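Notebook, textile wet lab, Trarnbridge
Thursday, started 8:40

Continuing the lint loss series on the cotton terry samples. Aim is still to find out how much of the mass loss we log as wear is really short fiber left over from weaving, which should come out early and then stop. Atieno Minja wants a number she can subtract from the Otomel batch before the abrasion work starts.

Samples: terry squares from the Darnaden roll, hemmed on all sides with polyester thread. Unhemmed squares were dropped after last month's run, when the cut edges shed more than the pile did and the readings were useless. Two squares are held back as unwashed controls and stay in the conditioning cabinet with the rest between weighings.

Procedure as before. Condition overnight, weigh, wash without detergent, tumble on low, condition again, weigh. Lint is taken off the dryer screen with the soft brush and bagged by cycle. The washer drain goes through the fine mesh bag, which is dried and weighed separately. I am not combining screen lint and drain lint this time. Ayuba Lamptey combined them in the earlier notebook and we can't get them apart again.

Starting mass for square A was 241 g after conditioning. Repeated the weighing with the draft shield closed and got the same reading. The balance drifted a little while the door to the corridor was open, so the door stays shut during weighing from now on.
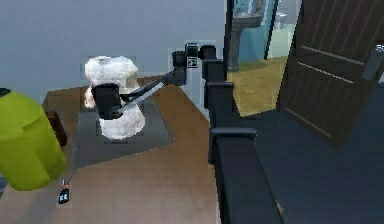
Why condition overnight when the squares come out of the dryer already dry? Cotton straight from the dryer sits below its normal moisture content and picks up water from the room air while it is on the pan, so the reading climbs as you watch and the gain can hide the lint loss completely.

Cycle 1: screen lint heavy, mostly long soft fiber with a few bits of hem thread. Drain bag light.
Cycle 2: screen lint visibly less. Drain bag unchanged to the eye, weights to follow.
Cycle 3: interrupted. The washer stopped before the final spin and the load sat in water until I came back from the stores. Restarted on spin only. Marked in the table, to be left out of the fit but kept in the running mass total.

The dryer screen has a gap along the left side of its holder, wide enough for lint to pass. Taped it before cycle 2. That means the cycle 1 screen figure is low by an unknown amount, and the drop between the first two cycles is probably steeper than the table will show. The square masses are not affected, and I would trust those over the bagged lint.

Stankevičius method calls for 5 cycles before the baseline is taken. Our earlier curve was still falling at that point — slowly, but it was falling. I would rather run on until two successive losses agree within balance error and take the baseline there. Need Atieno's agreement, as it changes the schedule for the Otomel squares.

To do:
Weigh the dried drain bags from cycles 1 and 2.
New screen holder, or a proper gasket for this one.
Ask Ayuba which dryer he used for the old series.
Check the cabinet humidity log for overnight. The door seal looked loose at the lower corner.

Stopped 4:15. Squares back in the cabinet, controls on the upper shelf.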